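About Clorkura

Clorkura teaches people how to set up and run household robots. We started with one class of 12 students and a secondhand arm. Since then, 926 people have finished one of our courses, and most of them had never worked with a robot before they signed up.

Classes are small and most of the time goes to practice. Students learn to jog the arm, set grip force, plan a safe path and write down what happened on each run. The written part matters to us – a run without notes has to be done over.

Who we are

Onni Valtonen runs the school and teaches the evening course. Sosina Gebretsadik is in charge of the workshop and the safety training. Dagim Hadgu and Letay Teshome teach the two day courses, and Tsegereda Araya answers the phone and handles enrollment.

Open days and visits

We hold an open day every September at our building in Bastitz. Visitors can watch the arms at work, talk to the teachers and try the hand controller at the practice bench. Last September 51 people signed up for the demonstrations.

We also take demonstrations out to other places. Work in a furnished room is different from work at a bench. Polished tables reflect light, cushions change shape when they are touched, and the arm has to slow down near anything that scratches. Students in the day courses help plan these visits and each of them gets a turn at the controls.
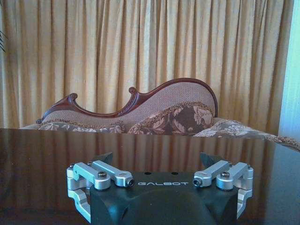

Can children come to a demonstration?

Children are welcome if an adult stays with them the whole time. They need to be 12 or older to use the hand controller.

A visit takes 2 hours, with a short talk first and time for questions at the end. Groups from schools and care homes can ask for a weekday morning. Please tell us about stairs and narrow doors when you book – the base is heavy and we need to plan how to get it in.

The office is closed on Wed 29 December. Messages left that day will be answered when we are back.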